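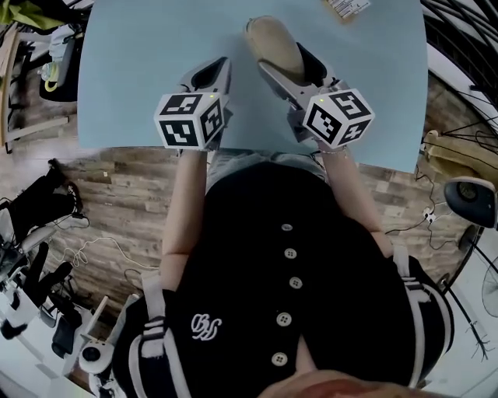
Figure 16. Both hand grippers in use at the table, marker cubes showing and green indicators lit.

Section 2: Getting the Plovgate hand grippers ready for a session

This section covers the daily set-up of a Plovgate pair at a seated table station. Once you know the routine it goes quickly, and it's a real pleasure to see both grippers come up and start tracking on the first try! If you are setting up a station from scratch, do Section 1 first.

You will need: the left and right grippers, the Hollmann charging dock, a dry lint-free cloth, the Erkness head camera and a soft test object.

1. Take both grippers off the dock and look over the marker cubes. The black squares should be crisp, with no scratches or lifted corners.

2. Wipe every face of each cube with the dry cloth.

CAUTION: Do not use alcohol or glass cleaner on the cubes. It dulls the print, and a dull cube drops out of tracking at the worst moments.

3. Press the power button on each gripper and hold it until the indicator on top of the cube glows steady green. A blinking green light means the gripper is still pairing. Give it time.

4. Sit down at the table and adjust the chair so your forearms reach comfortably over the near edge. Hold one gripper in each hand with the fingers pointing away from you.

5. Check the head camera view. You want to see both cubes with your arms in a natural working position. If your sleeves slide down over a cube, roll them up or change into short sleeves.

6. Open and close each gripper fully, slowly at first and then at normal speed. The travel reading should run from 0 to 300 and back without sticking.

7. Pick up the test object with the right gripper, lift it a little way off the table and hold it still. Repeat with the left. This is the fun part: watch the live model on the screen copy every small move you make!

Note: Squeeze just enough to hold the object. Hard squeezing wears the finger lining and teaches the model a heavy hand.

8. Save the check under the station name. The Mullham software fills in the rest.

CAUTION: Keep power cords clear of your feet and of chair wheels before you begin.

Looking after the fingers
Inspect the black lining every 600 grips and replace it when you find a tear or a shiny patch. Always change both sides of a gripper together, then repeat steps 6 and 7.

If a light will not turn green, return the gripper to the dock, wait for the dock to chime and start again at step 3. For a light that stays off after charging, go to Section 5, Battery replacement.

Revised 14 Aug 2024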